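Keep the Small Parts

Most repair shops throw out the small stuff first. When the bench gets crowded, the big items stay because they look like they cost money, and the little boards and connectors go in the trash. I think this is backward.

I ran the parts room at Stidari for 15 years. When I started, Boonmee Sangkhawat had already filled one wall with drawers. He kept connectors, terminal strips, standoffs, fuse clips, and bits of board with something still useful soldered to them. New people laughed at it. Then a customer would come in with an old Ackroyd controller that needed one green connector, in a pitch no longer sold, and Boonmee would have it out in a minute.

The usual argument against keeping parts is space. I don't accept it. A drawer of connectors takes up less room than one dead power supply, and we kept a shelf of dead power supplies for years without complaint. The other argument is time. Panya Jaidee once told me that sorting a part costs more than buying a new one. For a resistor he is right, and I stopped saving resistors long ago. For a connector you have to match by eye, he is wrong.

What does waste time is bad sorting. We had 405 drawers at one point and half of them said "misc." A drawer like that is a trash can with a label. My rule now is that a part gets looked at alone, on a clean white surface, before it goes anywhere.

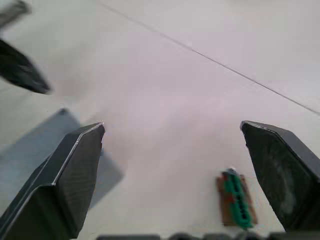
Color is a poor guide, by the way. Plenty of makers use green plastic, and two strips that look the same can be off by a hair. Measure the spacing and count the positions, then write both on the bag - not on the drawer, because drawers get moved.

I would also leave a connector on its scrap of board if it came in that way. Pulling it off means heat, and heat ruins plastic. Whoever needs it can do that job.

Kamol Phuthong has the room now and has cut it down to the parts people ask for. I would have kept more. He did hold on to the connectors, and the "misc." drawers were empty when I stopped by in November.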